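# About the Dikesau Robotics Club

The Dikesau Robotics Club meets in the back half of the technology block at Dikesau Secondary, in the room that used to be the print shop. We're open to any student from Year 8 up, and students from the two neighbouring schools can join if they can get themselves here by four o'clock. There is no entry test and you don't need to have written any code before.

The club has been running for nine years. It was started by Inna Bondarchuk, who teaches maths and digital technologies, after a group of Year 10s kept asking to stay back and finish a line-following car. For the first few years that was most of what we did: small wheeled robots, black tape on white board, and a lot of flat batteries. We still run the cars for new members each February. They are cheap, they break in ways you can see, and a pair of students can have one moving by the end of the second session.

## What we work on now

The senior group works on household manipulation, meaning robots with hands doing ordinary jobs in a kitchen. Our robot lives in simulation. We can't afford a two-armed machine with proper hands, and we don't have a bench strong enough to bolt one to, so the students build the kitchen on the computer and drive the arms from there. The project is called Wilel, after a misspelt folder name that stuck.

Each task in Wilel is a short one. Pick up the fruit and put it in the pot. Move the pan to the basket. Turn a cup the right way up. The students set out the objects, choose where the robot's hands begin, and run it from the robot's own point of view, looking down at the table. Then they change something small, such as the angle of a board or where a handle points, and run it again to see if the program still copes.

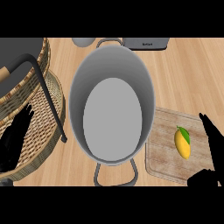
Most of a Wednesday session goes on this kind of layout work. It's slower than people expect. An object that looks fine can be sitting a few millimetres inside the tabletop, and when the simulation starts it jumps into the air. A handle might look right but have a collision shape like a solid block, so the fingers can't close around it. Students keep a log of every fault they find and how they fixed it, and the log is now the first thing a new senior member reads. It has 107 entries. Some of them contradict each other - we leave those in, with the initials of whoever wrote them.

Last year's group recorded 1,577 runs across all tasks. A fair share of them failed, and we keep those too. Sorting the failures by cause is a good job for a student who is new to the senior group and hasn't settled on a part of the project yet.

## How the club is organised

We cap membership at 20, because that is how many workstations the room has. Juniors meet on Monday after school and seniors on Wednesday. The room is also open at lunch if a teacher is free to sit in.

Inna runs both groups. Lukian Symonenko joined us as technical mentor after finishing his engineering degree. He looks after the computers and teaches the physics side of the simulation: friction, mass, contact and joint limits. He doesn't fix students' code for them. He will sit with you while you find the problem, which can take a whole afternoon.

Students choose their own roles within a project, and most change at least once a year. There's modelling, control code, testing, and writing up. Writing up counts as a proper role here. Our competition entries have been marked down for thin documentation before, and we'd like to stop that happening.

## Competitions

Each October we enter the Lysenko Schools Challenge, in the simulated tasks division. Teams receive a set of tabletop tasks and have one day to get through as many as they can. Our best result so far is second place. The junior group enters the wheeled division at the same event.

We also hold an open afternoon at the end of Term 3, when families can come in and try driving the arms themselves.

## Costs and joining

Membership is free. Dultevance, a local electrical supplier, pays for our software licences and replaced half the workstations when the old ones gave out. Students need a notebook and a pair of headphones. Everything else stays in the room.

To join, see Inna in the maths staffroom or put your name on the sheet outside the technology block. If the club is full we keep a waiting list, and places usually open up at the start of each term.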